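Household Energy and Heat: Course Handout
Unit 4, How Small Ovens Heat Food

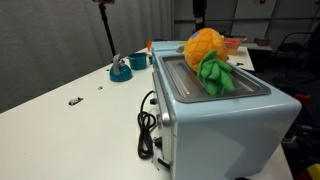
Handout 4, page 1

Prepared by Lenuța Onu for the evening course. Please bring it to the meeting together with your notes from Unit 3.

1. What we continue from last time

In Unit 3 we spoke about the kettle. The kettle is an easy case: the heating element touches the water, and almost all the heat goes where we want it. With an oven the situation is more difficult. The element does not touch the food, so the heat must travel, and on the way a part of it is lost to the walls, to the door and to the kitchen.

Three words from Unit 3 are needed again. Conduction is heat passing through a material or between two things that touch. Convection is heat carried by moving air or liquid. Radiation is heat that travels directly from a hot surface, and it does not need air at all. If you are not sure about the difference, read your notes again before you do the exercise in part 4.

2. The three ways in a toaster oven

Radiation does most of the work when we make toast. The elements become very hot and send infrared radiation to the surface of the bread. The surface dries first and then becomes brown. The distance matters very much, and this is why a tall loaf burns on top when the middle is still pale.

Convection is weaker in a simple toaster oven. Warm air rises by itself and makes a slow circulation. Models with a fan move the air faster and cook more evenly. Recipes often tell you to lower the temperature for a fan oven, and now you know the reason: moving air gives its heat to the food more quickly, even if the thermometer shows the same number.

Conduction happens where the food touches the pan or the rack. A dark, heavy pan makes a browner bottom than a thin shiny one. The dark surface takes in more radiation, and the heavy metal holds more heat. Inside the food it is again conduction that brings the heat to the center, and it is slow. A potato cut in four pieces will be ready much sooner than a whole one.

3. Where the heat goes

A small oven has thin walls, often with little insulation. Its advantage is the small volume: there is less air and less metal to warm up. For a short job this advantage wins. For a long job, for example a roast of two hours, a large oven with good insulation can be equally good, and sometimes better.

The outside of the oven also gets warm, the top most of all. Keep the space which the manual asks for, and do not store anything on top while the oven is on. Also paper towels and bread bags should have their own place. Matvii Hnatiuk asked in the last meeting if a towel over the oven would save energy. It would keep some heat in, yes, but the towel can burn, so please never do it.

The door is the other big loss. Each time we open it, warm air goes out and cold air comes in. The walls and the rack stay hot, so the oven recovers quite fast, but the food waits. Look through the glass if your oven has one - and keep the glass clean, otherwise you will open the door anyway.

4. Exercise: warming up a pan

An aluminum pan has a mass of 220 g. We want to warm it by 70 degrees Celsius. How much energy goes into the pan alone?

We use the formula from Unit 3: energy = mass x specific heat x temperature change. For aluminum take 0.9 joules per gram and degree.

220 x 0.9 x 70 = 13,860 joules, or almost 14 kilojoules.

Now do the same for 220 g of water, with 4.2 joules per gram and degree. You should get 64,680 joules. Compare the two results and write one or two sentences about why wet food takes so long to get hot. Remember also that water which evaporates takes away a lot more energy, and we did not count it here.

5. Words to know

Element: the part which becomes hot when current flows through it.
Thermostat: the switch that turns the element on and off to hold the temperature near the setting.
Preheating: running the oven empty until it reaches the setting. Necessary for cakes and bread, usually not for reheating.
Residual heat: the heat that stays after switching off. You can often switch off a few minutes early and let the food finish.

6. For the next meeting

Choose one dish which you cook often. Write down the oven setting, the time, and the kind of pan. If you can, cook it once with preheating and once without, and note the difference in color and in total time. One page is enough, and handwriting is fine.

Unit 5 is about refrigerators. Read the first half of the chapter on heat pumps - the part with the diagrams can wait.

Version of 28 May 2021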